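Student Robotics Program: Table-Clearing Project Enters Second Term 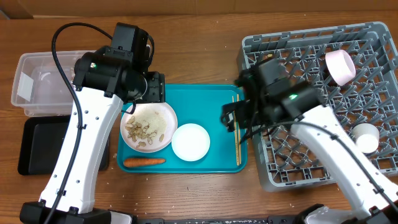
Progress to date

The Arkach Student Robotics Program is pleased to report that its table-clearing project has been renewed for a second term. Fourteen students are enrolled, under the direction of Kanako Sakai and Jhosep Villca.

The project asks students to teach a pair of robot arms to clear a meal tray. Plates, bowls and cups are to be placed in a gray dish rack, and chopsticks are to be lifted from the tray without disturbing the other items. Leftover food, such as the rice and peanuts used in current practice, must be dealt with before a plate is racked. Students have recorded 784 practice runs, of which 751 were accepted for training after review.

Chopsticks remain the most difficult item. Hortensia Chambi's group is comparing two approaches to the grip and will present its findings to the full class in June.

Londoño Hall demonstration

Families and staff are invited to view the arms at work in Londoño Hall in June, beginning at 4:00 p.m. Students will be available to answer questions. Visitors are asked to remain behind the marked line while the arms are powered.

Students wishing to join next term should submit the enrollment form to Percy Espinoza in the program office. Prior programming experience is not required.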